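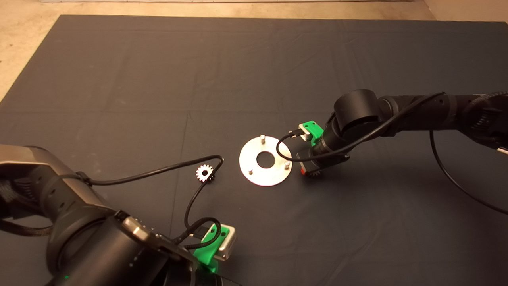

Notes on heat embossing over dye ink

The last batch of cards went out with a fault on nine of them. The embossed line on the front panel had a faint halo of stray powder, visible when the card is tilted. I spent two evenings finding the cause and am writing it down so I do not have to find it again.

Materials were the same throughout: Dadthorpe smooth white card stock, Cison clear powder, and the Thongdee fern stamp in red rubber. The background was blended in blue dye ink, left overnight, then stamped with clear pigment ink and embossed.

Test one was static. I wiped half the panels with an anti-static bag before stamping and left the other half alone. The wiped panels were cleaner but still had specks, mostly in the darkest part of the blend. So static was part of it and there was something else.

Test two was the dye ink. Panels blended lightly took the powder well. Panels blended heavily held specks wherever the color was deepest, even after a night on the shelf. Running the heat tool over the blended panel before stamping fixed most of this. Let the panel cool flat under a book, or it curls and the stamp misses at the corners.

Test three was the powder itself. The jar has been open since September and had picked up bits of glitter and gold powder from the tray. I sieved it through a piece of old stocking and threw out what stayed behind. A new jar behaved the same as the sieved one, so there was no need to buy it.

The order I use now:

Blend the background and leave it overnight.
Heat the panel, then press it flat until cool.
Wipe with the anti-static bag, both sides.
Stamp once. Do not rock the block.
Pour powder, tap the back twice, brush off strays with a dry brush.
Warm up the heat tool away from the card, then work from one end of the image to the other.

Ward Jacobs wrote to ask whether the Vundthorpe fine powder would avoid all this. I have tried it on two panels. The detail on the fern tips is sharper, but it clings to damp ink just as badly, and it scorches sooner.

The remaining 70 panels are cut and blended. I will stamp them in small lots and check each under the desk lamp before gluing anything down. Envelopes are still on order.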